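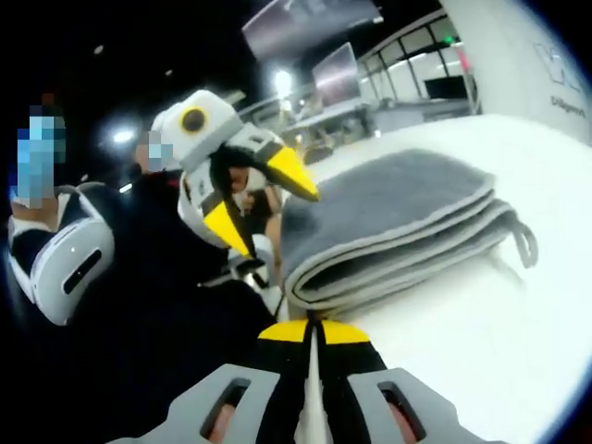

How do you pair a second controller for local co-op in Kenivach? Hold the sync button on the new pad until the light blinks fast, then pick Add Player from the pause menu.

Setting up 2 players

1. Update first. Patch is 876 MB. Needs 700 MB free on top of that for the co-op save, so check storage.
2. Start the game with pad one only. Leave the second pad off for now.
3. Load any save past the Tidham docks. Co-op is locked before that.
4. Pause, Add Player, turn on pad two. Hold sync.
5. Wait for the chime. Press A on both pads.

Note: the chime is quiet on handheld speakers. Watch the corner icon insted.

14 shares 2 comments

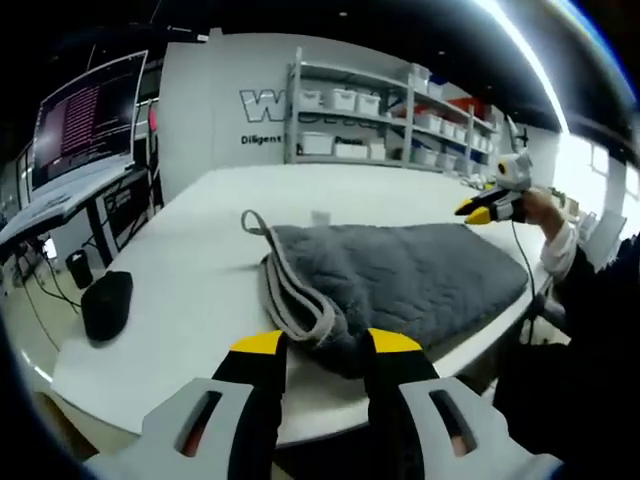

6. Pick a character for player two. Peng is easiest to start with, short jump but good reach.
7. Set split screen to vertical or horizontal. Can be changed later under Display.

CAUTION: don't pull a pad's batteries while the save icon is spinning. Co-op file can get corrupted and theres no backup slot.

Pad drops out mid-level? Pause, Komevgate Menu, Reconnect. Progress keeps from the last checkpoint.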